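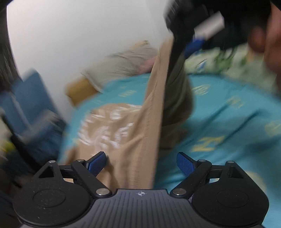
## 4. Fitting the sheet set

This section covers fitting the Veststead fitted sheet and flat sheet to a single or king single mattress. Read section 3 (Washing before first use) before you start. Pillowcases and the doona cover are in section 5.

### 4.1 Before you start

- Check the size on the care label. The king single set fits a mattress up to 38 cm deep, measured at the side seam with any topper in place.
- Remove watches, rings and bracelets that could catch the weave.
- Move the bed away from the wall if you can't reach all four corners.
- Put the mattress protector on first and smooth it flat.

**Caution:** Lift the mattress corner with your legs bent and your back straight. If the mattress has a pocket spring core, ask a second person to help.

### 4.2 Fitted sheet

1. Lay the sheet on the mattress with the printed side up. On printed sets, such as the light blue with yellow, the colour is stronger on the printed side.
2. Find the corner with the care label. Place it at the foot of the bed, on the left as you face the bed from the foot.
3. Pull the opposite corner (head end, right) over the mattress and tuck the elastic fully under.
4. Fit the labelled corner.
5. Fit the remaining head corner, then the remaining foot corner. The last corner will be tight. Lift the mattress by 2 cm or so of clearance and draw the elastic under. Do not pull on the printed panel.
6. Run a flat hand from the centre of the bed to each side to remove creases.

**Note:** If the last corner won't reach, the sheet is probably turned by 90 degrees. Remove all four corners and repeat from step 2.

### 4.3 Flat sheet

1. Lay the flat sheet over the fitted sheet with the printed side down and the wide hem at the head end. The print will show when the top is folded back.
2. Line up the wide hem with the head edge of the mattress.
3. Check that the overhang is equal on both sides.
4. Tuck in the foot end.
5. At each foot corner, lift the side edge and lay it on top of the mattress so that it forms a diagonal fold. Tuck in the part left hanging, then lower the side edge and tuck that in as well.
6. Fold the wide hem back over the blanket or doona.

**Note:** Some sleepers prefer the foot end loose. In that case leave out steps 4 and 5.

### 4.4 Checks

| Fault | Likely cause | Action |
|---|---|---|
| Corner slips off overnight | Elastic not fully under the mattress | Refit the corner and tuck deeper |
| Diagonal creases across the sheet | Opposite corners pulled unevenly | Release one corner and refit |
| Sheet too short after washing | Dried on high heat | See 3.4, Drying |
| Print looks pale | Sheet is inside out | Turn over and refit |
| Seam open at a corner | Overstretched | Stop using the sheet and see 4.5 |

### 4.5 Replacement parts

Fitted sheets, flat sheets and corner straps are sold separately. Corner straps (part 381) come in packs of four and clip to the elastic on the underside of the fitted sheet. Do not pin the straps or fix them to the mattress cover.

Quote the part number and the batch code from the care label when you order. Light colours can vary between batches, so order the fitted and flat sheets together where the match matters.

Section prepared by S. Tesfamariam and checked by N. Nyarko. Changes since the April issue: mattress depth limit in 4.1, corner order in 4.2.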